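3 min read

18th June

Okay, control box day! I've been putting this one off since February, mostly because the old box sort of worked as long as you didn't lean on it, and I kept telling myself I'd get to it after the Tavero job. Well, the Tavero job is out the door, so no more excuses.

Started by clearing the table and putting the gray grid cloth down. I know Ji-hoon thinks the cloth is fussy, but I like having the lines to square things up against, and a dropped screw is so much easier to spot on it than on the bare top (I lost one down the back of the bench last time and it's still there as far as I know). Then I went through the drawer of leads, which is a disgrace. There are leads in there going back to the Brusen bench that don't fit anything we own now. Pulled out the ones worth keeping, tied them up, and left the rest in a heap for Ji-hoon to veto before I throw them away.
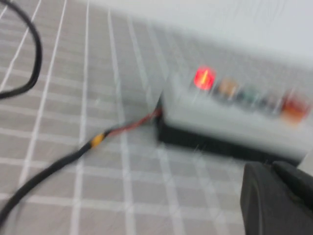 The thing I really want to sort out is how the supply lead comes into the box. I like the red and black twisted together, it keeps the pair tidy and you can tell at a glance which is which, but there's no proper strain relief and I don't trust it. If somebody catches that lead with an elbow, all the pull goes straight to the terminals. I want a decent gland on the end of the housing. Võ has two kinds, and the smaller one looks right on paper, but I'd like to hold it in my hand before I go drilling anything. Ordered a bag of 15 because the price per piece was silly otherwise, and I'm sure we'll use them up.

Next, the buttons. Ji-hoon asked for all of them in a single row with the stop at the right-hand end, and I grumbled at the time (I wanted the stop set apart on its own little box, like on the Hosley bench), but having lived with the idea for a while I think it's a good call. Your right hand goes there anyway. The colors I'm less sure about. A red lamp at one end, a red button further along, and then the big red stop... that's a lot of red for one lid! I'd swap the plain red button for a blue or a white one if we have a spare in the right size. Need to ask before I do it, the color list was agreed with the Hosley people and they may be attached to it.

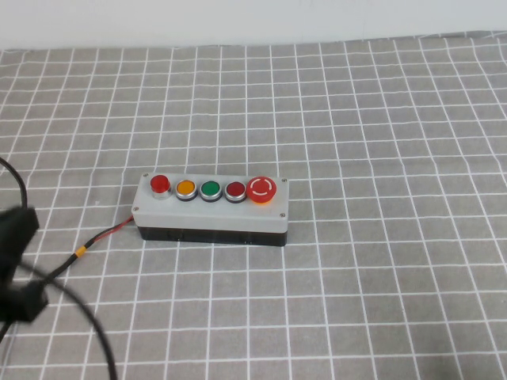 Control box on the grid cloth, lamp at the left end and stop at the right.

Other thing on my mind is labels. None of the button names are settled and I refuse to print anything until they are, because last time I printed a whole strip and then "Hold" became "Pause" overnight. Masking tape and a marker will do for now.

To do:
- gland for the lead, once the Võ order turns up
- ask Ji-hoon about the red button
- settle the button names, then print labels
- order new lid screws, roughly 2000 in the big box if we share it with upstairs, otherwise the small pack
- check whether the 4 mm bit is any good or if I need to steal the one from the other bench
- drawer of leads, finish!!

Ji-hoon, if you read this before I'm in, the heap next to the drawer is yours to go through. Anything with tape on it I'd like to keep.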